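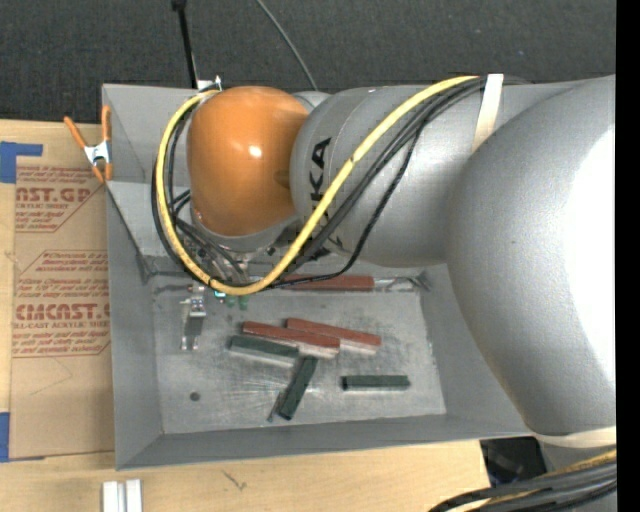 Skolletti reckons 510 km in 11 days on foot is no big deal for anyone who has done a bit of bushwalking. I'd like to see the training log before I agree with that.

For anyone who missed the other thread, the charity walk from Lotden to the coast is on again in March, and this year they've cut it from 16 days to 11. Same route, same road shoulders, and now you're averaging more than 46 km a day with no rest day. Who is this meant for?

gravelfoot
I did the 16 day version. Finished with two toenails missing and a knee that clicked until winter. By day five I was walking on the outside of my feet to keep off the blisters. No way would I do the short one.

Manolakis
You're both talking as if it's compulsory. People who want the slower walk can do the last three stages. It's on the entry page.

skeptic_tank
The last three stages cost nearly the same to enter, though. And the entry page says "fully supported", which last year meant one van and a tub of oranges.

Manolakis
There were two vans.

gravelfoot
One was at the mechanic's in Alari from day four. I know because my dry socks were in it.

tarseal
Can I ask the boring question - how much of the money gets to the hospice? I sponsored a mate last year, 40 dollars, and never saw a total published anywhere. A shorter walk should be cheaper to run, so I'd expect more left over.

Skolletti
Total was read out at the finish.

tarseal
Read out isn't published. I wasn't at the finish, I was at work.

Skolletti
Fair enough, I'll ask them to put it up. But I still say the distance is fine. 46 a day is nine or ten hours at an easy pace.

skeptic_tank
Nine or ten hours on day one. Tell me what it is on day eight, uphill out of Alari with trucks going past.

hillsidejen
I've entered the short one. Doing back to back 30s at weekends and my feet are holding up so far. Ask me again in April. Does anyone know if the Lotden start is still 5 am?

gravelfoot
It was 5 last year. Bring a head torch, and carry your own socks.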